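Rallwood Clothing Swap: Your Folding Questions

Is it free to come along?

Yes! Bring clean clothes, take home what you like, and stay for the folding tables if you have the time (we really hope you do - it's the best part of the afternoon).

How many things can I bring?

Up to 41 pieces per household. That odd number comes from our first swap in Rallwood, when somebody counted how many small shirts fit in one of our Mestarine crates, and we've kept it ever since. Adult coats count as two.

What sizes do you need most?

Kids' sizes, always. Last January we put out 600 pieces and the children's tables were nearly bare after the first hour. Little vests, T-shirts, leggings, pajamas - bring them all!

Do my clothes have to be folded when I drop them off?

Not at all. Stuff them in a bag and we'll sort it out together. Plenty of people come just for the folding, and a big white table gives you loads of room to spread a shirt flat before you start.

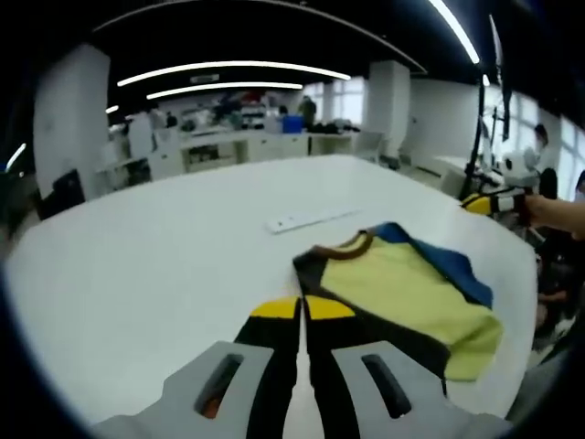
Small top in yellow-green, blue and black, partly folded on the table.

How do you fold a small shirt so it stays folded?

Lay it face down and smooth it out from the middle. Bring one side in toward the center, tuck the sleeve back if there is one, then do the same on the other side. Fold the bottom up to just below the neckline and fold once more. You should end up with a neat little rectangle. If it flops open, the last fold was probably too loose. Shake it out and have another go!

What about tops made of several colored panels?

We love these. Fold so that the brightest panel ends up on the front, and people will spot it from across the room. Seams between panels can be a bit bulky, so try to keep them off the fold line.

And sleeveless ones?

Even easier. Match the armholes, fold in half lengthwise, then fold up from the hem in thirds.

Which way should the neckline face in the crate?

Up, with the size label showing if there is one. Shirts go in standing on edge, like files in a drawer.

Can I buy the crates?

The Bucur community store usually has a few of the Mestarine ones for 5 dollars each. Brollik Hall also lends them out, up to a month at a time.

Is there a limit on how many people can come?

Brollik Hall holds 80, and we do fill up. Doors open at 10 a.m. and the first half hour is the busiest.

What happens to leftovers?

They go back into the crates, already folded, and come out again at the next swap in Bucur.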